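Ballis Market Hall

Ballis Market Hall is the covered market in the middle of Ballis, on the corner where Westerberg Street meets the old tram road. I've shopped in it for most of my life and I've been meaning to write it up properly for this site, so forgive me if I wander off into cheese now and then. The town council owns the building and lets the stalls out by the year, with a handful kept back for people who only want a day at a time.

Location and layout

The hall is one long room with a pitched roof and a door at each end. There are 29 stalls at the moment, set out in two rows with a wide aisle between them (wide enough for two prams, which matters on a Wednesday!). Fruit and veg are nearest the Westerberg Street door, then bread, then the fish counter, and the household goods and mending stalls are right down at the tram road end. A small café called Trallano has the raised bit at the back, up three steps, and there's a ramp round the side if you ask them to unlock it. 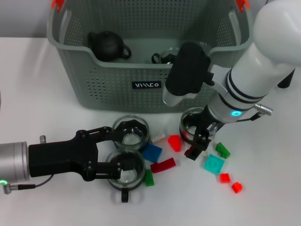

Day stalls are the part I like best. Seven pitches are held back every week for growers and bakers who don't want a yearly let, and you put your name down at the town office before noon on the Friday before. The council supplies the table and the canopy. You bring your own scales, and they do get checked.

History

There was an open-air market on the same corner long before the hall, mostly eggs, butter and poultry brought in from the villages along the Tenusska road. Traders complained for years about the wind, and having stood there in September I'm on their side. The council of the day borrowed the money for a roof, put up the walls a bit later when more money turned up, and that's why the brickwork doesn't quite match the ironwork above it.

The hall very nearly went in the car park scheme. A petition with 600 names on it was handed in at the town office, the vote was put off twice, and in the end the car park went behind the library instead – a much better place for it, if you ask me. The stalls along the north wall were empty for a long while afterwards and filled up slowly. 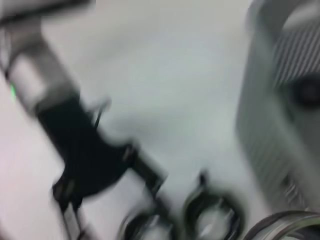

Opening and rents

The market trades on Wednesday and Saturday from eight until four, though the fish counter is usually packing up by two. A year's let goes by the length of frontage, and the rate is set each spring at an open council meeting. A day pitch is a flat 19 pounds, table included. It went up last year and there was a fair bit of grumbling in the letters page.

Getting there

The number 7 bus from Tenusska stops outside the tram road door. Parking behind the library is free for the first hour, and the machine takes coins only. Bikes go on the railings by the ramp, but leave room for the bread van, as the driver won't wait for you!

See also: Ballis Library car park; Westerberg Street; Tenusska road.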